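This site uses cookies to remember your settings. Accept | Manage preferences

Kitchen Tips for People Recording Demonstrations

Compiled by Wanpen Khunthong for the Murnstead kitchen set

These notes cover countertop tasks recorded by teleoperation, in a real kitchen or in the simulated one. Most were written down after a batch had to be thrown out. They assume you already know how to start a session and calibrate the gloves.

1. Set up the counter before you put the gloves on

Place the appliance first, then everything else. A heavy appliance belongs far enough back that its drawer or door can open fully without passing the front lip of the counter. Pull the drawer out by hand once and look at where it ends. In simulation, run the joint to its limit and do the same.

Leave one or two unrelated items out, such as a plate or a mug. A policy trained only on bare counters gets confused by the first saucer it meets. Keep these items out of the drawer's path and move them between episodes.

2. Vary position in small steps

Shift the appliance a little after every 10 episodes and rotate it slightly every second shift. Large jumps leave gaps that the model fills badly. We tried large jumps in the first Ferkisine batch, and the arm learned two good grasps with nothing usable in between.

Write the position on the batch sheet at the time. Reconstructing it later from the overhead view takes most of an afternoon.

3. Start from a different rest pose each time

Operators drift into one comfortable starting pose. The model then treats that pose as part of the task. Move both hands before pressing record - a few inches is enough - and let them settle for one full second.

4. Wipe down steel and glass

Real stainless steel collects fingerprints and water spots quickly, and a model can latch onto a smear that stays put for a whole session. Use a damp microfiber cloth with one drop of dish soap, then a dry cloth along the grain. Skip oil-based polish, which leaves a film and gets onto the fingertips of the hand. In simulation, change the reflections between batches.

5. Cook nothing during a session

Use cold appliances with the plug pulled. For food, use dry stand-ins: uncooked pasta, wooden beads, folded paper. If the task really needs grease or sauce, record it last on Wednesday, before the weekly cleaning, and bag the hands.

6. Drawer handles: grip first, pull second

Air fryer baskets cause more rejected episodes than any other item in the set. The usual fault is an operator who begins to pull while the fingers are still closing. The handle slips, the operator corrects, and the correction is recorded as if it were the method.

Bring the palm up to the handle at a slight angle, curl the fingers under it, and wait until the grip has stopped changing. Pull straight along the line of the drawer. Sideways load makes a real basket bind, and in simulation it makes the contact solver jitter. If the grip is poor, open the hand, back off and approach again within the same episode. A clean retry is useful data and should be tagged as one.

Keep the free hand open and clear of the appliance unless the task sheet gives it a job.
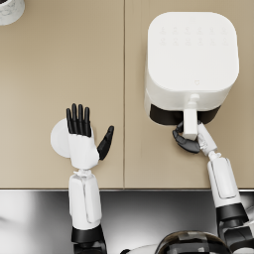 7. Close what you open

Every opening task needs a matching closing task. Record them as separate episodes. The first Sarkden release had 19 closing episodes against several hundred openings, and the trained arm left drawers hanging out all over the kitchen.

Push with the palm or the backs of the fingers for the last inch. Fingers wrapped around a handle tend to get trapped against the drawer front.

8. Label failures the same day

Use four tags only: success, retry, failure, discard. "Failure" means the operator tried properly and missed. "Discard" is for dropped frames, tracking loss or a phone call in the middle. Keep the failures. They are used to train the success detector, and we never have enough of them.

9. Stop at 50

Grip quality drops after 50 episodes in one sitting, and the operator is usually the last to notice. Take the gloves off, stretch the wrists, and hand over or switch to labeling. The current kitchen set stands at 3336 accepted episodes, and the rejected ones cluster heavily at the ends of long sessions.

10. Reset by the sheet

Return every item to the position written for the next episode, including the ones nobody touched. Check that the basket is fully seated. A drawer left open by the width of a finger makes the next opening task easier than it should be.

Blank batch sheets are in the Hứa folder, under counter tasks. Print them single-sided, as the back is needed for position sketches.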